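Robot for the medication cart on our ward, what happens to the aides?

Forum: Residential and aged care staff > Workplace and rostering

nerea_e

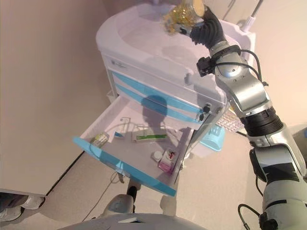
We have it at our place in Wenham since May and I would like to hear from people in other homes who work next to such a machine. I am a medication aide, 36 beds on my wing, and English is my second language, so please excuse me if something is not clear.

The management told us that the robot will prepare the cart and we will have more time with the residents. In practice the work is now divided in a way I did not expect. The arm does the tidying and the moving of boxes and cups, and I do the checking. Before, I prepared the cart alone in the storeroom, and while my hands were busy I was thinking about each person: this one had trouble to swallow yesterday, this one is in a bad mood before breakfast. Now I stand beside and I look. It is less tiring for the back, I admit this. But after the shift my head is more tired than before.

My questions:
Who signs the sheet in your home when the robot has prepared something?
Did they change your hours?
Did anybody get a new job title, and with it a new pay rate?

Nerea Esteban

----

bluegum_night

We've had a Stuma unit on nights for a fair while. The aide signs, always. Our union rep was very firm about it and I agree with her, but then the aide needs the time to check properly, and that's the bit they'll try to squeeze. Get the minutes for checking written into the shift description. Ours says 30 minutes per round.

Hours: two short shifts were rolled into one. One girl left over it.

----

tas_kev

I'll put the other side. I did cart prep for years and my wrists are shot from it. Opening blister packs, opening drawers, bending down to the bottom one. If a machine wants that job it can have it, and good riddance. People get sentimental about work that was hurting them.

----

nerea_e

tas_kev, I understand you, and I am sorry for your wrists. I do not want the old way back completely. The big bottom drawer I do not miss at all. What I say is that the preparing was also the moment when I learned the medicines. We have a new aide and she never prepared a cart by herself. She can tell if the cup looks the same as on the screen, but if I ask her what the capsule is for, she must look it up. How will she notice one day that the order itself is wrong?

bluegum_night, thank you, the minutes in the shift description is a very good idea. We have nothing written.

----

maite_cuesta

I am the nurse in charge on a different wing in the same home, so I declare my interest. Nerea and I have discussed this in the staff room already and we do not agree completely!

The new aide problem is real, but it is a training problem, and we had it before. In the old system the new people prepared carts in a hurry with somebody calling them every few minutes. I would not call this learning. What I have proposed is that every new aide prepares by hand for the first 4 weeks, with a nurse, and only after this works with the robot.

About the signing, I am of the same opinion as bluegum_night. A person signs, and it must be a person who has really looked.

----

tas_kev

Four weeks by hand sounds fair enough to me. Will management pay a nurse to stand there for it, though?

----

maite_cuesta

They said they will "look at it in the next budget". So you can guess.

----

dolbridge_rn

Dolbridge here, we trialled one and sent it back. The arm itself was all right. Trouble was the layout. Every cart had to be set up exactly the same, and our carts have grown their own habits over the years, a box here, a bottle there. Staff spent the first part of the morning putting things where the machine expected them. Our manager, Mr Sotiropoulos, had 1468 line items entered by hand before the trial started, and guess whose job the entering was. The aides', on top of the normal roster.

So my advice, Nerea, is to ask who does the extra work around the robot. It never turns up in the brochure.

----

nerea_e

This is exactly the same with us, the putting in order before the robot starts. I do it when I arrive, and it is not written in any place as a task. I will begin to note it in a small book, with the time.

----

bluegum_night

Do that. Date, start, finish, what you did. I got a regrade out of a notebook like that, though it took ages and one very unpleasant meeting.

----

tas_kev

I still reckon you'll all be glad of it in five years. But yeah, keep the notebook.

----

nerea_e

We have a staff meeting on Sunday afternoon, because it is the only time when both shifts can come. I will bring three points: the checking minutes, the hand preparation for new people, and the setting up before the robot. Maite supports the first two and she says she will think about the third.

If somebody has a shift description where the checking is mentioned, can you send me the wording by private message? You can take out the name of the home.

----

bluegum_night

Sent you ours. The paragraph you want is on the second page.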